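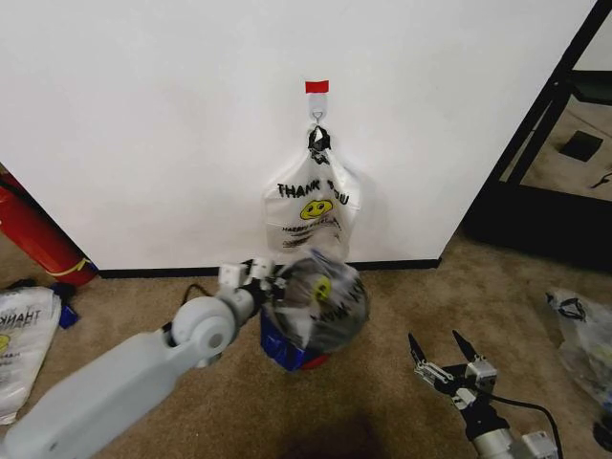 Fig. 3. Bag task, both arms up. Left gripper closed on a bag, right gripper open.

7. If the left gripper will not let go of a bag

Applies to the two-arm Juvent set with the Pekov grippers. Read section 6 (stopping the arms) before this one. Section last changed Jan 13, 2020 after the Brelness fault, notes by Elisa Mancuso.

What the fault looks like

Arm gets to the drop point, the open command goes out, fingers stay shut. Or they open a few millimetres and close again. Screen shows code 43, sometimes no code at all. The arm may carry on to the next move with the bag still held. That is the dangerous bit — it will happily drag a bag off towards the wall hook and pull whatever is caught on it.

CAUTION: Do not reach in and tug the bag. The gripper can open or shut without warning while the code is showing. Hands out until step 3 is done.

CAUTION: Thin bags stretch before they tear. When one does give, the arm can jump. Stand to the side, never in front of the wrist.

Clearing the fault

1. Press the red stop on the control box. Not pause. Pause leaves the fingers powered.

2. Wait for both arm lights to go out. Both, even if only the left one is stuck. The right arm doesn't know the left has a problem and may still be waiting to take its turn.

3. Switch off at the wall and pull the plug. Put the plug where you can see it.

4. Support the forearm with one hand. With no power it will sag, and faster than you expect the first time. Second person if you have one.

5. Turn the release screw on the side of the gripper, anticlockwise, using the key supplied. Small turns. Stop when the fingers move freely by hand.

6. Ease the bag off sideways. If the plastic has gone in behind a finger, cut it with blunt-ended scissors and take out every scrap. Don't pull it through, strips get left behind and you'll be back here in ten minutes.

7. Look at the finger joints with a torch. Check for shreds of plastic, knotted handles, bits of tie. Clean with a dry brush. No oil, no spray.

8. Check the cable at the wrist. It should hang in an easy curve with no kink and nothing hooked over it. Loose bag handles catch on it more than on anything else.

9. Do the release screw back up until it just stops. Hand tight. Overtightening gives you a false code 43 at the next start.

10. Clear the floor under both arms, out to full reach. Spare bags go back in the tray when you have finished with them.

11. Plug in, switch on, stand back. Run OPEN/CLOSE from the test menu, left first, then right, nothing in the grippers. Set speed to slow for this, the menu goes back to 100 after a power cut so check it evry time.

12. If both open fully, hang one bag at slow speed before going back to normal running.

Note: if the fingers stick on the empty test, leave the set off and call service. Don't keep cycling it. The Brelness one was cycled until the motor gave up.

What went wrong at Brelness

Short version. Bag balled up in the left gripper, top of it folded in behind one finger. Open command sent, no movement. Operator used pause, reached in, fingers let go and shut again. Bruised thumb, nothing worse, but that was luck. Gaetano Lombardi took the gripper apart afterwards and found a wad of plastic packed round the joint, built up over roughly 4,000 grips with no cleaning in between. The July check had been signed off without the cover being removed.

Changes since:

Joint cleaning is now part of the daily start, see 4.2.
Pause no longer counts as a safe stop for any hands-in job.
The grip setting for thin bags is down from medium to light. Serra controllers need the new setting put in by hand, the update does not do it for you.

Keeping it from coming back

Pick up bags by the body, well below the handles, and leave the handles loose above the fingers. Flat bags grip better than bunched ones. If a bag has something inside, take it out first unless the task calls for it.

Light grip first. If a bag slips, go up one step, try again, write down the setting in the log.

Three stuck grips in one shift, stop using that arm and swop the gripper. Label the old one with the code and what it was holding when it stuck. Send it back uncleaned.

For code 44 and up go to section 8.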